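How to Take a Small Claims Case to Court Without a Lawyer

By Mylene Salazar
August 10, 2024
7 min read

I love small claims court. I know that's an odd thing to love, but I worked the front counter of a legal help office for years, and it was always the part of the system I was happiest to send people to. The forms are short, the rules are relaxed, and a regular person with a folder of receipts can stand up and be heard. If somebody owes you money and won't pay it, you may be able to sort it out yourself for the price of a filing fee and a morning off work.

I'm going to walk you through it using a case I helped a friend with. Costel Shehu paid a deposit to a furniture repair shop called Flustwood to have a bench reupholstered. The shop kept pushing the date back, then stopped answering, and his deposit of $213 stayed with them. It's a small amount, and that makes it a great one to learn on.

One note before you start: every state sets its own limits, fees and deadlines, and sometimes the county adds a few quirks too. Treat what follows as the general shape of things and check the details on your own court's website. If your case involves an injury, an eviction or a contract you don't understand, talk to a lawyer first. Plenty of them will do a short consultation, and it's money well spent.

Step 1: Figure out if your case belongs there

Small claims is for money. You can usually ask for a deposit back, an unpaid loan, the cost of damage to your car or fence, or a bill that a customer never paid. What you usually can't get is an order making somebody do something, like finish the job or say sorry. Some states do allow the return of a specific item, so look it up if you want the thing itself.

Look up your state's dollar limit next. If you're over it, you can often give up the extra and file anyway, but you can't come back later for the rest. Think hard about that one.

Then check the deadline. The legal name for it is the statute of limitations, and it depends on the kind of claim. Written contracts often get more time than spoken ones. If you're anywhere close to the deadline, skip ahead and file.

Step 2: Get the name right

This trips up so many people! The name on the sign is often just a trade name. Flustwood turned out to be run by a company registered as Dizon, and Dizon was the name that had to go on the form.

Go to your secretary of state's business search page and type in the name on the receipt. You want the exact legal name, spelled the way they spell it, with the LLC or Inc. if there is one. While you're there, write down the registered agent and the agent's address. That's the person who accepts court papers for the company, and you'll need it in Step 5.

If the business doesn't come up, try the county clerk's list of assumed names. A one-person shop is often listed there under the owner's own name. If you're suing a person, use their full name and the best street address you have. A P.O. box generally won't do.

Step 3: Send a demand letter

Some courts require one. Send it even if yours doesn't. A surprising number of disputes end right here, and judges like to see that you tried.

Keep it to one page. Say what happened in date order, how much you want, how you came up with that amount, and the day you need to be paid by. Two weeks is fair. Finish with a plain sentence saying you'll file in small claims court if you don't hear back. Here's the heart of Costel's letter:

"In February I paid your shop a deposit of $213 to reupholster a bench. The work was not started and my calls have not been returned. Please refund the full deposit within two weeks of the date of this letter. If I do not receive it, I will file a claim in small claims court."

Isn't that nice and calm? No name-calling, no threats about reviews or the police. Remember that the judge may read this letter out loud, so write it for the judge. Send it by a mail service that gives you proof of delivery, email a copy too if you have an address, and keep everything.

Step 4: Fill out the claim form

Your court's website should have the form, and the clerk's office will have paper ones. Clerks can't give legal advice, but they can tell you which form you need, what the fee is and how many copies to bring. Be friendly to the clerk. They know a lot.

The part people sweat over is the box that asks why the other side owes you money. You don't need legal words. Try for a few short sentences: what you agreed to, what you paid, what they did or didn't do, and the amount you want. If you run out of room you're probably telling too much of the story, and the hearing is where the story goes.

File in the right place, too. That's usually the county where the business is located, or where the deal was made. If the fee is a hardship, ask for a fee waiver form. Lots of people qualify and never ask.

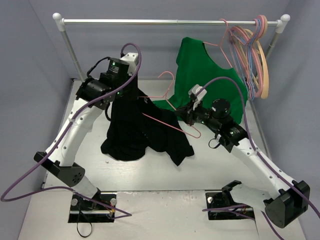 Step 5: Serve the papers

Serving means getting the claim officially into the other side's hands. You generally can't do this yourself. Depending on where you live, your choices might be certified mail through the clerk, the sheriff's office, a private process server, or any adult who isn't part of the case.

Costel started with certified mail, and it came back unclaimed. Don't panic if this happens to you – it's very common. He paid a process server to bring the papers to the registered agent, and that was that. Keep the receipt for anything you spend on service. If you win, you can usually ask for it back along with your filing fee.

Whoever serves the papers has to fill out a proof of service. Make sure it gets filed with the court before the hearing. A missing proof of service is the most boring reason in the world to have your hearing put off.

Step 6: Build your folder

Now my favorite part. Get a plain folder and put your papers in it in date order, oldest on top. Print three sets: one for the judge, one for the other side and one for you. You'll want:

- The receipt, invoice or contract
- Proof that you paid, such as a bank statement with the line marked
- Texts and emails, printed with the dates showing
- Your demand letter and the proof it was delivered
- Photos, if the condition of something matters
- A written estimate, if you're claiming the cost of a repair

Do print your texts. Judges don't love being handed a phone, and some won't take one. Screenshots are fine as long as you can see who sent each message and when.

Put a one-page timeline on top. Costel's had 6 lines on it, each with a date and a short note, and it carried his whole case. Black out bank account numbers while you're at it.

If you have a witness, ask them to come in person. A letter from a witness may be accepted, but it can't answer the judge's questions. Ask the clerk ahead of time what's allowed.

Step 7: Go to the hearing

Try to sit in on somebody else's small claims session beforehand. They're mostly open to the public, and half an hour on a bench at the back will take away nearly all of your nerves. You'll see how fast each case moves and what the judge cares about.

On the day itself, get there early, turn off your phone and wear something tidy. You may be sent to mediation first, where a neutral person tries to help you both reach a deal. Go in with an open mind and a lowest number you'd accept. If you do settle, get it in writing with payment dates.

When you're called, start with the amount. "I'm asking for $213, the deposit I paid for work that wasn't done." Then go through your timeline. Talk to the judge and leave the other side alone, even when they say something that makes your ears hot. Write it down and wait for your turn. If you don't know an answer, say you don't know.

If the other side doesn't show up, you may win by default, but you still need to prove your claim, so bring the folder no matter what.

Step 8: Collect the money

A judgment is a piece of paper saying you're owed. The court doesn't collect it for you, and I wish that were printed on the form in big letters. Start by writing to the other side with a copy of the judgment and where to send the payment. Many people pay once it's official.

If they don't, look at your court's page on enforcing judgments. You may be able to garnish wages, levy a bank account or put a lien on property, and each of those has its own form and fee. Watch for the appeal period as well, as you often have to wait until it's over.

Costel got a check from Dizon after one letter, court costs included. He found another shop for the bench, a little place out in Bustcombe, and paid when the job was finished. When you get your money, file the form that tells the court the judgment is satisfied. It's quick, and in most places you're required to do it.

Related

How to Write a Demand Letter That Gets Read
What to Do When You're the One Being Sued
Getting Your Security Deposit Back: The Hatelon Apartments Story
Fee Waivers: Who Qualifies and How to Ask
How to Prepare for Mediation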